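**Govona Seed-Starting Kit (tray, heat mat, cups and covers)**
$49, ships flat in one box

I've been starting my own tomatoes and peppers since 1988, and for most of those years I did it in egg cartons on top of the fridge. They came up, mostly. They also fell over, dried out, got knocked into the sink by the cat and, one bad spring, grew a gray fuzz that took out every last eggplant. So when Arlindo Mendonça and I started selling garden stuff out of the shop, a decent seed-starting kit was the first thing I wanted on the shelf, and it took us far too long to find one I'd use in my own kitchen. This is it, and I'm pretty happy with it!

## What's in the box

- One growing tray, deep enough to water from the bottom
- One heat mat, sized to sit under the tray with a little lip showing at the front
- Clear plastic cups for seedlings, with drain holes
- Clear domed covers
- A bag of coir pellets (just add warm water and stand back, they swell a lot more than you'd think)
- Plant labels and a grease pencil
- A folded card with sowing times, which I wrote, so blame me if your leeks are late

No seeds in the box. We used to throw in a packet of lettuce, but people kept writing to ask for basil instead, and then the basil people wanted Thai basil, so now you pick your own.

## The heat mat

If you've only ever started seeds on a windowsill, the mat is going to be the big change. Peppers especially. They'll sit in cold soil and sulk for weeks, and on the mat mine are usually poking up before I've remembered to check on them. It warms gently and it doesn't have a thermostat (I know, I know, I asked too). If your house runs hot, or you're growing in July for a fall crop, leave it unplugged. For everyone else, plug it in when you sow, and pull it out once most of the seedlings are up. Leaving them on the heat after that makes them tall and floppy.

The cord is six feet long and comes out of the left side. I mention it because my outlet is on the right and I had to rearrange a whole shelf.

## The tray

It's stiff. That was my main demand. I've carried too many flimsy trays across a kitchen with one hand under the middle, praying. You can pick this one up by the short ends, full of wet soil, and it stays level. It also rinses clean, and I do recommend rinsing it well between batches with a splash of bleach in the water, then letting it dry in the sun. See above re: gray fuzz.

Water goes in the bottom of the tray, never on top of the seedlings. Give it half an hour, and pour out whatever hasn't been soaked up. My neighbor Vanderleia Peixoto waters hers every Tuesday no matter what and swears by it, but her house is a lot damper than mine, so I'd stick a finger in the soil and go by that.

## Which light?

The kit doesn't include one. A bright south window will do for lettuce, cabbage and most flowers. For tomatoes and peppers I'd use a light, hung low and raised as they grow. We carry the Wutell bar and the smaller Nallitix clip lamp. The bar covers the whole tray evenly. The clip lamp is fine for half of it, and it's a lot easier to tuck away in an apartment. Don't buy both, you don't need both!

## What people ask me

**Can I use regular potting soil in place of the pellets?** Sure, but sift it first. Little seeds get lost under the chunks of bark. A finer seed mix is better and a small bag goes a long way.

**Does it fit on a windowsill?** On a deep one, yes. On mine, no. Measure before you order, please. We do take returns but the box is a pain to refold.

**How long do the cups last?** I've had mine through several springs now. They get a bit cloudy and the plants don't seem to care. Welington Guerra, who buys these for the after-school garden club, writes the kids' names right on the plastic with the grease pencil and wipes them off at the end of the year.

**Can I get the tray by itself?** Yes, ask for part 213 when you order and we'll skip the rest.

## Using the covers

Covers go on right after sowing and stay on until you see green. They hold the damp in, so you shouldn't need to water at all during that stretch. Once things are up, prop them open a bit during the day, and after a few days take them off for good. Seedlings want moving air, and a small fan on low across the room does wonders for their stems.

They're handy outdoors too. I set a single clear cup upside down over a new transplant on a chilly night, push the rim into the soil so the wind doesn't take it, and lift it off again after breakfast. Don't forget that second part. A sunny morning under plastic will cook a young cucumber faster than you'd believe, and I say that as someone who has cooked several. 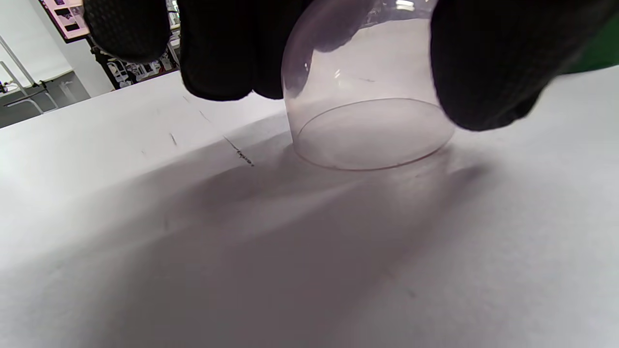
## Ordering and shipping

Orders go out from the back of the shop, usually the next working day. If you'd like to pick up in person, come by after ten in the morning and ring the side bell, the front one sticks.

Replacement labels, pellets and covers are all sold separately, and so is the mat. If anything shows up cracked, send me a quick note with your order number and I'll put a new one in the mail. You don't have to send the broken one back.

We're bringing in a taller cover next season for people who start sunflowers and squash indoors. Kristof Lambrechts is trying the first batch in his greenhouse right now, and so far his only complaint is that they don't stack as neatly as the old ones. Leave your email with your order if you want to hear when those come in.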